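Cleltutow Pass reopens early, and the lodge has its lights on

Good news if you've been itching to get up into the hills! The road over Cleltutow Pass is open again, a fair bit sooner than most of us down in Grondale had dared to hope. I drove it yesterday with a flask of tea and the heater on full, and I'm happy to report that the surface is in decent nick, apart from a nasty dip just after the second cattle grid (take it slowly, my exhaust is still sulking).

The top of the pass sits at 2947 metres, so don't be fooled by the daffodils in the valley. It was blowing hard enough up there to take my hat clean off, and the banks of snow on the north side were still taller than the car. The lay-by at the summit has been cleared, though, and the view down to the lake at Jitlow is as good as ever.

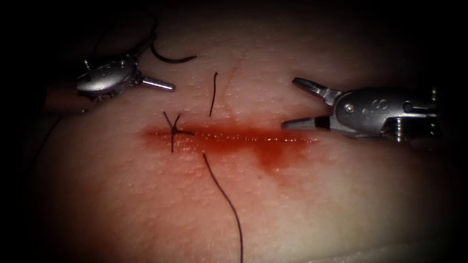 I stopped for lunch at the Dissanayake Lodge, a couple of bends down on the Jitlow side. Tharushi Nanayakkara took over the running of the place last autumn and she's been busy all winter. The old bunk rooms have gone and there are proper cabins now, each with a stove and a little porch. She's kept the big dining room just as it was, wonky piano and all, and the lentil soup is still on the menu. I had two bowls.

"People kept ringing to ask if we'd be open in March, and I kept saying ask the snow," she told me, while trying to get a delivery of firewood through the back door. The first guests were due that evening, a walking club from the coast who booked before the road was even ploughed. Brave lot!

Day visitors are welcome too. Parking by the lodge is free if you eat there, and there's an easy path from the yard to the waterfall, 200 metres or so each way, with a handrail on the steep bit. The longer trail round to the lake is still shut at the far end, so you'll have to come back the way you went. 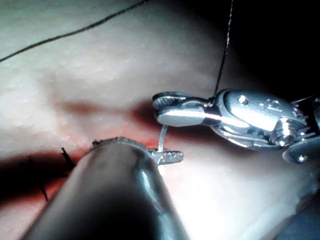

Do I still need snow chains to drive over the pass?

You need to have them in the car until the end of the month, even on a clear day, and there's a sign at the Grondale barrier telling you when they have to go on. The shop by the barrier hires them out for 50 a set, and you get most of that back when you return them.

The barrier comes down at dusk for now, so leave the lodge in good time if you're heading home the same day.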